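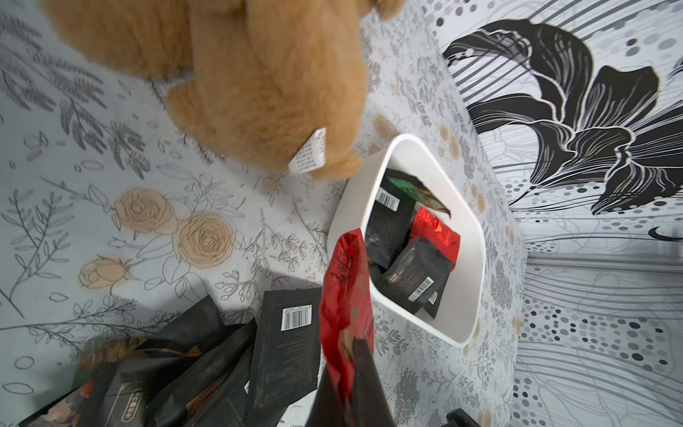

为什么不先买夹爪,再买第二台机械臂?Ridano在读完我们12月的报告以后,在页边写了这个问题,后面又加了一句:如果夹爪的手指还没有定下来,两台机械臂只会让同样的困难变成两份。

我们认为这个意见是对的,所以本期的采购顺序按照它做了修改。下面先报告工作的情况,然后报告设备和预算。

一、本期工作

本期的任务仍然是家庭物品的整理,地点是床面。我们用包装零食和一个白色的塑料方盒做练习,床单有花纹,旁边也放着毛绒玩具一类的东西。选择这样的床面是申请书里已经写明的,没有改变。

零食袋对夹爪的要求比我们写申请书的时候想的要高。袋子里面有空气,表面会变形,发亮的袋子在腕部相机里常常有反光。纸盒和塑料瓶的时候,原来的手指够用;换成软袋以后,手指的宽度和表面的材料都成为问题。夹得太轻,袋子会转动;夹得太紧,里面的食品会碎。操作员的记录里,关于"袋子转动"的意见最多,关于"看不清楚"的意见排在后面。

黑色的包装袋互相重叠的时候,从腕部相机看,两只袋子的边界不容易分开。我们暂时没有为这个问题申请新的相机。先要试的是灯光,因为房间里现在的灯只从一个方向来。如果灯光调整以后仍然不行,我们会在下一期报告里单独写。

另外有一件小事:抓取的时候手指有时会把床单一起带起来。我们现在要求操作员在每次练习以前把床单拉平,并且固定四个角。这个办法不花钱,但是要花时间。

二、设备的情况

机械臂。申请书里计划购买2台,由Viltico供货。第一台已经安装,正在使用。第二台还没有下订单。Viltico同意把报价保留到夏天,但是要求我们在决定以前一个月用书面通知他们。运输费不在这个报价里面,这一点我们在申请书里写得不清楚,请原谅。

夹爪手指。我们向Lindach订购了4副可以更换的手指,表面是软的材料,宽度有两种。货已经收到,检查的时候发现其中一副的螺孔位置和图纸不一样,Lindach答应免费更换。其余的已经可以使用。我们还没有把宽的和窄的做完整的比较,所以现在不能说哪一种更好。

腕部相机的支架。现在用的支架是我们自己打印的。它的问题是机械臂动作快的时候有轻微的振动,画面有一部分会模糊。Ivanov可以做金属的支架,他们的报价比我们预算里写的高。我们请他们把支架和线缆固定件分开报价,正在等待答复。如果只买支架,大概不需要调整预算的总数。

方盒和其他消耗品。零食、方盒、床单都从消耗品这一项支付。零食包装在反复夹取以后会破,我们原来没有计算更换的费用。本期这一项超出预算300元,我们用办公用品的剩余部分补上了,财务部门已经同意。

备用件。Viltico建议我们购买一套备用的关节线缆。我们还没有决定。线缆到现在没有坏过,可是如果坏了,等货的时间比较长,工作会停下来。我们希望听到贵方的意见。

三、预算的变化

总数没有变化,也没有申请增加。变化只是顺序和项目之间的移动。

第二台机械臂的费用保留在原来的项目里,本期不使用。夹爪手指的费用从下一期提前到本期。支架的费用等待Ivanov的答复以后再确定。消耗品这一项,我们请求从下一期开始提高,来源是培训差旅。培训改为在线进行,所以差旅的费用没有用完。

有一个地方我们应该说明。申请书的预算表把"夹爪"和"手指"写成一项,实际上夹爪的主体是和机械臂一起买的,手指是单独买的。这样写,读表的人会以为夹爪买了两次。我们在附表里已经把它们分开,金额相加和原来相同。

四、关于第二台机械臂的决定

我们建议用下面的办法决定是否下订单。先在第一台机械臂上用宽的手指和窄的手指做同样的练习,袋子的种类相同,床单相同,操作员也相同。记录袋子转动、掉落和破损的情况。如果其中一种手指的结果稳定,就按照这种手指配置第二台,并且通知Viltico。如果两种都不稳定,我们先和Lindach讨论新的形状,第二台继续推迟。

推迟有一个代价。申请书里写的双臂练习(一只手扶着盒子,另一只手放东西)在没有第二台的时候不能开始。我们可以先准备桌子的布置和安全围栏的尺寸,这部分工作不依赖设备。房间的电源也要检查,现在的插座在门的那一边,线要经过走路的地方,不合适。

五、没有完成的工作

灯光的调整只做了一半,灯架已经买了,还没有固定。操作手册的中文版写到"更换手指"这一章,后面"相机校准"的一章还是草稿。设备登记表缺少第一台机械臂的保修单号,我们已经向Viltico要了2次,他们说原件在仓库。

六、请贵方确认的事项

请确认手指的费用可以提前到本期。
请确认消耗品可以从培训差旅里得到补充。
请告诉我们,备用线缆是否可以列入设备费,或者必须列入维修费。这两项的审批手续不同,我们不愿意先买再改。

附表:设备清单,报价单复印件(Viltico、Lindach),收货检查记录。Ivanov的报价收到以后另外寄送。

项目组
2023-03-31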